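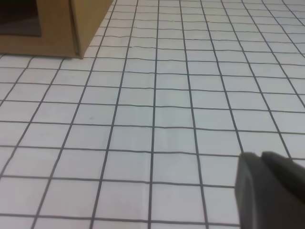 2 min read

Wrist camera drifts after every regrid, what am I missing?
Posted by brumside_shed, October 2026

I look after a small arm with a camera on the wrist and two dark fingers that always sit in the bottom right of my view. It works over a white grid sheet, with a cardboard box up the back left as the target. The sheet has gone a bit wavy and some of the lines wander. After I recalibrate, it's good for a while (806 cycles last time!) and then the fingers start coming down 5 mm short of the box. I've redone the hand-eye routine over and over and I'm out of ideas. Do I need a new mount, or is it the sheet?

Consuelo Tovar

It's the sheet, or at least I'd start there! A rippled grid gives you a slightly different answer every time you solve it, and you end up chasing your own tail. I had the same grief at Jatilbridge. What I do now:

1. Get the grid dead flat. Tape it to something rigid, all four sides, and bin it if the creases won't come out.

2. Jog the fingers in low over plain cardboard and look for dents. Mine touched down well before the readout reckoned they should, so check your Z zero while you're there.

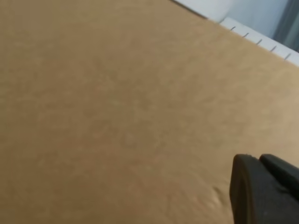

3. Snug up the wrist camera screws, then redo hand-eye with the arm warmed up. I run mine through a few dozen empty moves first.

After that I got 2,880 cycles before I had to touch it again, so give it a go before you spend money on a mount.

mikuš_fan

Could be the cable pulling on the camera. Mine was.

susis77

Just buy a printed aluminium plate mate, paper's rubbish.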